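We use cookies to keep you signed in to the Nernside notebooks. Accept / Manage

Print this entry | E-mail this entry

August 29, 2022

Bench 2, sorting task. Target is 800 good demonstrations before October, which seemed generous in the spring when we were all younger.

Started the morning by throwing out 56 episodes. Every one of them was fine until you read the label. The prompt said "put it on the red plate", the operator put it on the blue plate, and then pressed Success with what I can only assume was pride. The operator was me for a good half of them. Have moved the prompt text to the top of the screen and made it bigger, on the theory that I can be trained too.

Layout stays as agreed: tray at the back, red plate left, blue plate right, nothing in any of them at reset. I want the first still of every episode to be dull. Last week's policy learned that a crumb in the tray meant "go left", and it took me two days to find the crumb.
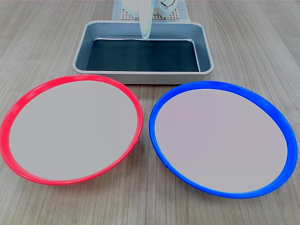
Swapping the plates over is the next job. If red is always on the left, the model has no reason to care what red is, and it will happily sort by side until somebody in a review asks the obvious question. Plan is to swap after each block, and to shift both plates a bit by hand in between. By hand, not to the tape marks. Grirudo's script for "random" placement gave me 3 positions in strict rotation, so my own sloppiness is currently our best source of variety.

Exposure still too high. The white finger goes pale to the point of vanishing against anything bright. Dridell build has a setting for this, which resets itself on restart and says nothing. Wrote the value on the side of the monitor. Please don't wipe it off again.

Bite (the grasp checker) flagged a miss on nine good grasps in a row after lunch, then passed one where the fingers closed on air. Turned it off and went back to looking. Slower, but I've a better record than Bite, if not by as much as I'd like.

Speed: about a minute an episode including reset, when nothing sulks. Resets take longer than the task. We are, in effect, running a very expensive scheme for getting a person to tidy a table.

To do:
- relabel what can be saved from the bad batch, bin the rest
- first swapped block, blue on the left, and note it in the log this time
- tray moved forward a few centimetres for one block, see whether the finger still clears the back wall
- ask whether failed picks count towards the total (I know the answer, want it in writing)

Left the arm parked over the tray at the end of the day. Disk is nearly full, so copy off before you start anything.

Print this entry | E-mail this entry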